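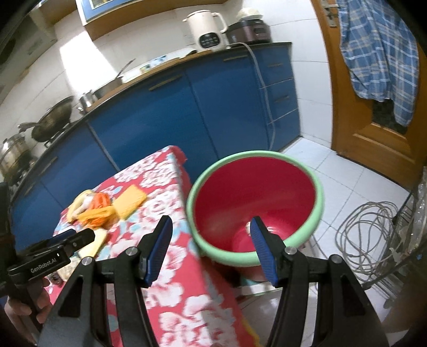 The Table as Work Surface

In a small kitchen the table does more work than the counter. The counter fills first: kettle, rice cooker, a box or two, a saucepan against the wall. What remains is a strip too narrow for a bowl and a cutting board together. Preparation moves to the table, and the table needs a covering that can take it.

Printed cloths in red with large flowers have held their place in this role for decades. The reasons are practical. A dense pattern hides small stains between washes, and a saturated ground color shows pale debris such as garlic skin, which can then be wiped off before it travels. A sponge and a few dry cloths kept on the table itself, on the side away from the food, shorten the job.

Juvside, a housewares distributor, listed 771 table coverings in its November catalog. The 2,000 households that answered its kitchen survey reported wiping the table more often than the counter. Overhang was the most common complaint. A cloth that drops too far catches on knees and chair backs, and one that stops short leaves the corners bare.

Ginger, Garlic and Fruit
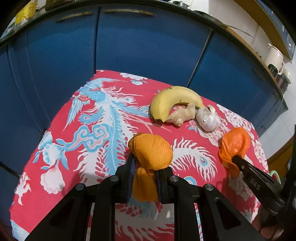 A reader in Wallilach writes that fruit should never share a table with aromatics, and Eder replied at length in our letters column that an hour of contact does no harm if the skins are whole. Zultau, the storage supplier, takes a middle position in its care leaflet: together for preparation, apart for storage.

Whole ginger keeps best unpeeled, with only the needed branch snapped off. Garlic wants moving air and a dry place, and the bulb should stay intact until use. Bananas go on a separate shelf, away from anything that ripens quickly.

Clearing follows the reverse order of preparation. Food leaves first, then bowls, then cloths. Shake the covering outdoors before wiping, work from the center toward the edges, and let it dry flat. Fold lines set in a damp cloth take several days to relax.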